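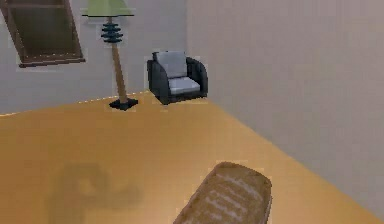

"She knew my voice before she knew my face"

11/3/25

When the flight from Markgate landed, the grandmother was already standing at the barrier for two hours. She had brought a flask of tea, a blanket and a soft rabbit with one ear sewn back on. The rabbit had belonged to her daughter. Now it was waiting for her granddaughter, who was 8 months old and whom she had never held.

"I told myself that I will not cry before they come through the door," she says. "Then the door opened for some other family, and I cried for them."

We meet in her kitchen in Minden, where she has lived for most of her adult life. She asked us not to print her name, and also not the name of the baby, because her daughter prefers it so. Everything else she is happy to tell, and she tells it quickly, with many returns to the part at the airport.

Her daughter moved abroad for work and was expecting to come home for the birth. It did not happen. There were problems late in the pregnancy, the doctors advised against flying, and the grandmother herself was recovering from a hip operation and could not travel either. So the first meeting took place on a telephone screen, at four in the morning Minden time.

"I saw a forehead," she says. "A forehead and some blanket. My son-in-law was holding the phone and his hand was shaking. But I heard her, and she had a very strong opinion already."

After that came the singing. Every evening, before the baby was put to bed, the grandmother called and sang the same song, one that her own mother used to sing while she was shelling peas. It has 4 verses, and she admits that she was never sure of the third. On some evenings the connection was poor and she sang to a frozen picture. She kept a small notebook in which she wrote a line after each call: a first tooth, a cold, a new sound. By the day of the flight there were 314 lines in it, as on many days they spoke twice.

"My husband said, she will not remember this, she is too small. I said, I am not doing it so that she remembers. I am doing it so that I know her."

At the airport the baby was tired and did not want anybody. She hid her face in her mother's coat and refused the rabbit. The grandmother did not try to take her. She stood beside the pushchair and began, very quietly, with the first verse.

"And she turned her head," she says. She stops for a moment and moves her cup. "She looked at my mouth, then at my eyes. Then she put out both arms to me, like this. My daughter could not speak. A man with a suitcase stopped to look at us and he was crying also – a complete stranger, a big man."

The son-in-law had his phone ready and recorded the whole meeting. The video was meant only for the family, but a cousin shared it, and within a few days messages were coming from people she had never heard of. One woman of 83 wrote that she sings to her great-grandson in the same way and that she had thought she was the only one. The grandmother answered her, and they now exchange letters.

Does the attention bother her? She thinks about it. "A little. In the bakery they ask me to sing. I say no, it is not for the bakery."

The family stayed for three weeks. The baby learned to pull herself up on the kitchen chair and to throw a spoon, and she slept every night with the rabbit under her arm. On the last evening they did not speak much about the departure. Her daughter packed, and the grandmother sat in the dark room and sang until long after the child was asleep.

The calls have started again. There is a plan to visit in May, this time in the other direction, if the doctor is satisfied with the hip. She has a new notebook for it, and she has asked a friend from the church choir about the third verse. The friend knows it differently.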